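"A drive is easy, a cable is not"

Emiliano Barrientos has repaired office computers for most of his working life. For the last two years he has also been teaching machines to take them apart. I visited him at the Plutberg workshop and asked him the question many readers have sent to us: can a robot do the ordinary jobs of a repair bench yet?

"Some of them," he said. "Please write 'some'. People hear 'yes' and then they are angry with me."

The workshop receives old desktop computers from schools and offices. Last December there were 607 of them in one delivery, and most needed the same small work: open the case, take out the hard drive, take out the memory, sort everything. It is dull work, and Barrientos finds it hard to keep people in it. "A young person stays for one winter. I understand it very well."

He began with the hard drive. It has a regular shape, it is stiff, and it does not mind being held between two fingers. His colleague Heather Farquharson makes the gray holders where the parts are placed. She told me that she has changed the design 26 times, often by less than a millimeter. "If the slot is too tight, the arm pushes and the part goes in crooked," she said. "If it is too wide, the part leans, and then the next grip is wrong."

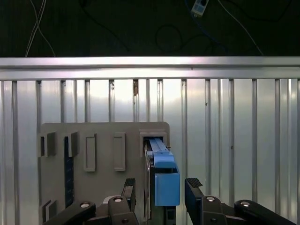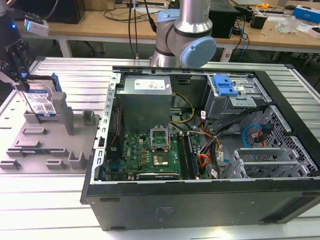 Robot work at the bench in Plutberg. In the second picture, the gripper holds a hard drive beside the opened computer.

I asked how the machine compares with a person. Barrientos did not like the question, but he answered it. In his last test the arm had to move a drive 200 times, and in 51 of them somebody had to help. A person would make almost no mistakes, and would also be much faster.

"So why do you continue?"

"Because one year ago I did not want to make this test at all," he said. "And the errors are now of few kinds. I can sit down with a coffee and read the list."

The cables are another matter. They are soft, they lie differently in each computer, and they cover the things one wants to reach. Farquharson thinks that a person will prepare the case for a long time still. "You move a cable away with the back of your hand and you do not notice that you did it," she said. "Try to explain that movement to someone. I tried, and I needed a whole page."

Before I left, I asked Barrientos about the home. Would he let such an arm empty his dishwasher?

He thought about it longer than I expected. "The plates, maybe. Not the glasses of my mother."

The workshop plans to try memory modules next. Farquharson has the first holder for them already on her desk, and she does not like it.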